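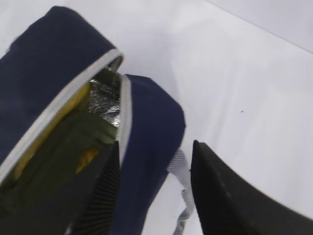 A navy lunch bag with a foil lining and grey zip trim.

Families in Vondby who struggle to keep a packed lunch cool through the school day can now borrow an insulated bag free of charge, under a scheme that opened at the Judia community rooms on December 5, 2023.

The lending shelf holds 78 bags, most of them handed in by residents since a collection began in July. Others came from Satent, a local shop that closed its luggage counter in the summer and passed on its remaining stock.

Each bag is emptied, wiped out and checked before it goes on the shelf. Those with a split lining or a zip that will not close are put aside for repair, and 16 are waiting for attention at present.

Lilla Barta, who runs the scheme, said the idea came from parents at the Yang Road primary school, where lunches are kept on open racks in the corridor.

"The children's yoghurt was warm by midday and the sandwiches were not much better," she said. "People had bags sitting in cupboards at home. It seemed silly to buy new ones."

Borrowers may keep a bag for a full term and can renew it once. There is no deposit, although a bag that is lost should be reported so the list can be kept up to date. Ice packs are not included.
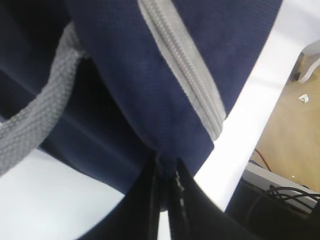

Zips are the most common fault, according to Jericho Javier, who does the mending. He said the fabric near the end of a zip often takes the strain when a bag is overfilled, and that crumbs in the teeth cause more trouble than wear.

"An old toothbrush along the zip once a week will sort most of it out," he said. "Handles are easier. I can stitch a strap back on in a few minutes, but a new zip takes me most of an evening."

He also advised leaving a bag open overnight after wiping the lining — a closed bag soon begins to smell — and keeping it out of the washing machine unless the label says otherwise.

The scheme hopes to have roughly 100 bags on loan by the spring. Larger ones with a shoulder strap are in short supply, as are plain bags suitable for older pupils.

Bags in any condition can be left at the Judia front desk during opening hours. They should be empty, and any name written inside should be covered or crossed out. Residents wanting to borrow one need to bring proof of address, and each household is limited to 2 bags at a time.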